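About Wetow

Wetow began in Multbridge in February with one bench and a box of tired computers, and we have been happily taking them apart ever since -- memory, processors, fans, hard drives, all the little pieces most people never get to see. Our workshop now covers 800 square feet, and you are always welcome to stop in and say hello.
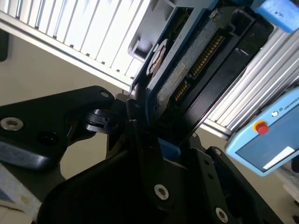
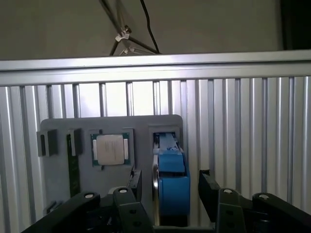
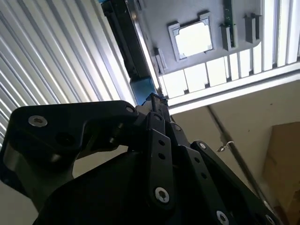

Computer parts at our Multbridge workshop. In the second photo, a processor and a blue blower fan on the gray fixture plate.

Bring us your old machine, working or not, and stay for coffee if you have the time!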